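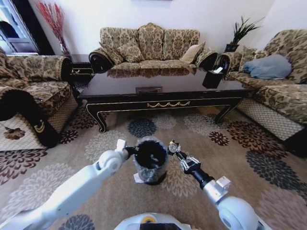
ごみ袋の有料化は家庭ごみを減らしたのか
Flevside地区における排出記録の再検討

環境社会学演習 課題研究報告書
提出日 2021/08/23

1. 問題の設定

Flevside地区では、前年の11月に家庭ごみの指定袋制度が始まった。燃やすごみは指定の袋に入れないと収集されない。袋の値段には処理手数料が上乗せされており、大きい袋ほど高い。ごみを多く出す世帯が多く払い、少なく出す世帯は少なく払う。理屈としては分かりやすい。

制度の導入後、地区の広報紙には「ごみが減りました」という見出しが載り、集積所の掲示板にも同じ文句のポスターが貼られた。本研究の出発点は、この見出しをそのまま受け取ってよいのかという疑問である。減ったというのは、どこで量った、何の重さのことなのか。集積所に出る燃やすごみが軽くなったとして、住民の暮らしから出る不要物の総量が小さくなったと言えるのか。

結論を先に書いておくと、筆者は「減った」と言い切るだけの材料を見つけられなかった。「減っていない」と言い切る材料も見つからなかった。煮え切らない結果だが、手元の記録からはそれ以上のことは言えないと考えている。

2. 既存の説明とその弱点

有料化がごみを減らすという説明は、多くの場合、価格の効果として語られる。ものの値段が上がれば人はその消費を控える。ごみを出すことに値段がつけば、ごみを出すことを控えるはずだという筋道である。

授業で最初にこの話を聞いたとき、筆者はあまり疑わなかった。しかし自分の生活に当てはめると、いくつか引っかかるところがある。

まず、ごみを出すというのは、それ自体を目的にした行動ではない。食べたり、届いた荷物を開けたり、部屋を片づけたりした結果として出る。買い物をしている最中に、いま手に取った商品の包装が袋の代金にいくら響くかを考える人がどれだけいるだろうか。袋代を意識するのは袋を買うときと口を縛るときで、どちらの時点でも、ごみはすでにごみになっている。

次に、ごみの行き先はひとつに決まっていない。燃やすごみの袋が高ければ、無料の資源回収に回す、店頭の回収箱に入れる、職場や学校で捨てる、実家に持っていく、といった道がある。資源回収に回るのは制度の狙いどおりだが、職場で捨てるのは場所が移っただけである。ところが集積所の重さだけを見ていると、このふたつは区別できない。

さらに、時期の問題がある。制度が始まる直前には、無料のうちに捨てておこうという駆け込みが起きやすい。直前の月を比較の基準にすれば、始まった後の月が軽く見えるのは当たり前である。広報紙の記事には、どの月とどの月を比べたのかが書かれていなかった。

3. 資料と方法

使った資料は三種類ある。

ひとつ目は、Grarachという家計記録アプリに付いている「ごみメモ」機能の書き出しデータである。Grarachはもともと食費を管理するためのもので、ごみを出した日と袋の大きさ、任意で重さを書き残せる。Flevside地区の利用者のうち、授業での利用に同意した人の記録を、個人が分からない形で提供してもらった。重複や明らかな打ち間違いを除くと、383件が残った。

ふたつ目は、Brerbridge団地の集積所での観察である。観察は収集日の朝に行い、袋の外から分かる範囲のことだけを記録した。袋を開けることは一切していない。観察票には、袋の大きさ、口の縛り方、指定袋以外のものが置かれていないか、という項目を設けた。

三つ目は、団地の住民への聞き取りである。集会所の掲示で協力を募り、8世帯から話を聞いた。世帯の構成は一人暮らしから三世代同居まで幅がある。質問は、袋をどこで買うか、どの大きさを使うか、制度が始まってから変えたことはあるか、の順に進めた。名前や部屋番号は記録していない。

調査の期間は3か月である。制度が始まる前の観察は当然できなかったので、前後の比較はGrarachの記録に頼るしかない。これは本研究のいちばん大きな弱点であり、以下の結果はすべてその制約の下で読んでほしい。

4. 結果

4.1 アプリの記録から

Grarachの記録では、制度の開始後に、一回に出す袋の大きさが変わっている。開始前は大きい袋の記録が目立つが、開始後は20リットルの袋が最も多くなる。広報紙の見出しに沿って読めば、住民がごみを減らし、小さい袋で足りるようになったということになる。

ただし、記録の中の重さの欄に目を移すと、話はそう簡単に進まない。重さを書いている記録だけを取り出すと、同じ20リットルの袋でも開始後のほうが重いものが多い。つまり、小さい袋に詰め込んでいる可能性がある。もっとも、重さの欄は任意で、書いている人は記録の一部にすぎない。わざわざ重さを量って書くような人は、もともとごみに関心の高い人だろう。そういう人たちの袋が重くなっていたとしても、地区全体がそうだとは言えない。

もうひとつ気になったのは、記録が途切れる人の多さである。開始前から後まで続けて書いている人は少なく、開始後に初めて使い始めた人が多い。前と後で別の人たちを比べているようなもので、袋の大きさの変化も、使う人の入れ替わりだけで説明できてしまうかもしれない。同じ人の記録に絞ると、残る件数が少なすぎて傾向と呼べるものは出なかった。

4.2 集積所の観察から

Brerbridge団地の集積所では、指定袋はおおむね守られていた。指定外の袋が置かれている日もあったが、警告の札が貼られて残され、次の収集日までには片づいていることが多かった。誰が片づけたのかは観察からは分からない。

目についたのは袋の膨らみ方である。口を普通に縛れず、持ち手の部分をかろうじて結んでいる袋や、結び目の上から粘着テープを巻いている袋が見られた。一方で、半分ほど余裕を残して縛られた袋も出ていた。夏場の収集日には余裕のある袋が増えたように感じたが、これは印象であって、観察票の取り方が途中で変わってしまったため、比較できる形にはなっていない。最初の週に決めた項目が粗すぎて、膨らみの程度を書く欄がなかったのである。途中から欄を足したが、足す前の分は取り戻せない。

資源の集積所も見た。段ボールと容器包装の量は多く、収集の時刻の前に置き場からはみ出している日があった。制度の前からそうだったのかどうかを、筆者は知らない。聞き取りでは「前から多い」という人と「最近増えた」という人の両方がいた。

4.3 聞き取りから

聞き取りでは、制度そのものへの賛否よりも、台所やごみ箱の使い方の話が多く出た。

ある世帯は、部屋ごとに置いていたごみ箱を減らし、居間のひとつにまとめた。指定袋を直接ごみ箱にかけるのはもったいないので、ふだんは買い物でもらった薄い袋をかけておき、収集日の前に指定袋へ移すのだという。別の世帯でも似た話が出た。この場合、燃やすごみの中に、内袋という新しいごみがひとつ加わっていることになる。袋を有料にした結果、袋が二重になる。広報紙はこの点に触れていない。

生ごみの水切りを始めたという世帯は複数あった。水切りは確かに重さを減らす。だが減ったのは水で、食べ残しや皮の量が変わったわけではないと、話してくれた人自身が笑っていた。焼却の手間を考えれば水を減らすことには意味があるので、これを見せかけの減量と呼ぶのは言い過ぎだろう。それでも「ごみが減った」という言葉から多くの人が思い浮かべるものとは違うと思う。

買うものを変えたという答えは少なかった。詰め替え用を選ぶようになったという世帯に、それは袋が有料になったからかと尋ねると、値段が安いから前から買っている、という返事だった。聞き方によっては、この世帯を「制度で行動が変わった例」に数えてしまったかもしれない。筆者の最初の質問票には「制度をきっかけに変えたことは何ですか」という文があり、変えたことがある前提になっていた。予備の聞き取りで気づき、「変えたことはありますか」に直した。

外で捨てるようになったかどうかは、正直に答えてもらいにくい質問である。弁当の容器は職場で捨てる、という答えがひとつあったが、それも以前からのことだそうだ。駅前のスーパーLachanceの店頭回収はよく使われていた。トレーも牛乳パックもまとめて持っていけるので助かる、という声があった反面、店の回収箱がすぐいっぱいになり、持ち帰るのが面倒で結局燃やすごみに入れた、という声もあった。

5. 考察

5.1 三つの「減った」

以上を並べてみると、「ごみが減った」という言い方には、少なくとも三つの意味が混ざっている。袋の数や大きさが減ったこと、集積所に出る重さが減ったこと、そして暮らしの中で不要になるものが減ったことである。

指定袋の制度が直接動かすのは、ひとつ目の袋の大きさである。値段が袋の大きさにかかっている以上、人は袋を小さくし、詰め込む。これは制度への合理的な反応で、住民が悪いわけではない。ふたつ目の重さは、水切りや資源への分別で動く。三つ目については、本研究の資料からは、動いたという証拠がほとんど得られなかった。

制度を評価する側は、測りやすいひとつ目かふたつ目の数字を使って、三つ目の意味で受け取られる見出しを書いている。そこに悪意があるとは思わないが、読む側はもう少し疑ってよい。

5.2 意識が高まったという説明について

有料化の効果としてよく挙げられるものに、住民の意識の向上がある。数字に表れなくても、ごみについて考える機会が増えたのだから意味がある、という主張である。

聞き取りに応じてくれた人たちは、確かにごみについてよく考えていた。けれども、掲示を見てわざわざ話しに来てくれる人が、もともと考えている人であるのは不思議でもなんでもない。制度が意識を高めたのか、意識の高い人が制度についてよく話すのかは、この調査では分けられない。

それに、考える機会が増えることと負担が増えることは紙一重である。集合住宅の台所は狭い。分別の種類が増えれば置き場所が要り、回収箱がいっぱいなら持ち帰る手間がかかる。一人暮らしの高齢者からは、小さい袋でもいっぱいになるまで日数がかかり、夏は臭うので余裕を残したまま出す、という話を聞いた。袋の大きさあたりで払う制度では、少ししかごみを出さない人が割高になる場面がある。多く出す人が多く払うという最初の理屈は、ここでは少し崩れている。

5.3 では無料に戻すべきか

そう主張するつもりはない。処理には費用がかかり、それを税金で一律に負担するのが公平だという根拠も、筆者は持っていない。水切りや分別が進んだこと自体も、地区の負担を軽くしている可能性は十分にある。

疑っているのは、効果の示し方のほうである。始まる前のどの月と比べたのか、資源回収の量は同じ期間にどう動いたのか、人口の出入りはあったのか。せめてこの程度の情報が見出しの横に添えられていれば、住民が自分で判断できる。筆者は地区の窓口に資料の有無を問い合わせたが、月別の内訳は公開の準備中とのことで、提出までに見ることはできなかった。公開された内訳が筆者の疑いをすっかり打ち消す可能性もある。

6. 本研究の限界

すでに書いたとおり、開始前の状況を自分で観察できていない。アプリの利用者は地区の住民を代表しておらず、おそらく若い世帯に偏っている。聞き取りの世帯も自分から応じてくれた人に限られる。観察票は途中で項目を変えた。

加えて、筆者自身の偏りがある。最初から広報紙の見出しを疑ってかかったので、疑いを支える話のほうが耳に残りやすかったはずである。聞き取りのメモを読み返すと、「分別が楽しくなった」という発言を一度落としていて、清書の段階で戻した。似たような取りこぼしがほかにないとは言い切れない。

また、収集後のごみがどう処理されているかは扱わなかった。集積所の重さが減っても、資源として集めたものが汚れのために焼却に回っていれば意味が変わってくる。施設の見学は申し込んだが、この時期は受け入れが休止されていた。

7. 今後の課題

次に同じ調査をするなら、同じ世帯に続けて記録してもらう形をとりたい。記録の項目は袋の大きさと重さに加えて、資源に出した量、外で捨てたものの有無を入れる。ただ、項目を増やすほど続かなくなるのはGrarachの記録を見れば明らかで、この兼ね合いには良い案がない。台所用のはかりを貸し出すことも考えたが、はかりが家に来た時点でふだんの行動ではなくなってしまうという指摘を演習で受けた。もっともな指摘だと思う。

内袋については、別に調べる価値があると感じている。買い物袋が有料になったあと、ごみ箱にかけるための袋を新しく買うようになったという話も聞き取りで出ていた。ふたつの有料化が家庭の中でぶつかっているわけで、それぞれの制度の報告書を別々に読んでいても見えてこない。

付記:聞き取りの質問票(修正後)

・ごみ袋はふだんどこで買いますか。
・燃やすごみに使う袋の大きさを教えてください。季節によって変えますか。
・家の中のごみ箱はどこに置いていますか。内袋は使いますか。
・制度が始まってから、変えたことはありますか。
・資源はどこに出しますか。店頭の回収は使いますか。
・制度について困っていることがあれば教えてください。

質問票の原本と観察票は演習室の棚に保管してある。アプリの書き出しデータは、提供時の取り決めにより成績の確定後に消去する。

コメント 3件 シェア 8
当サイトでは利便性向上のためクッキーを使用しています。閲覧を続けると使用に同意したものとみなされます。 同意する 設定
お問い合わせ | 無断転載を禁じます © 環境社会学演習 | ページの先頭へ戻る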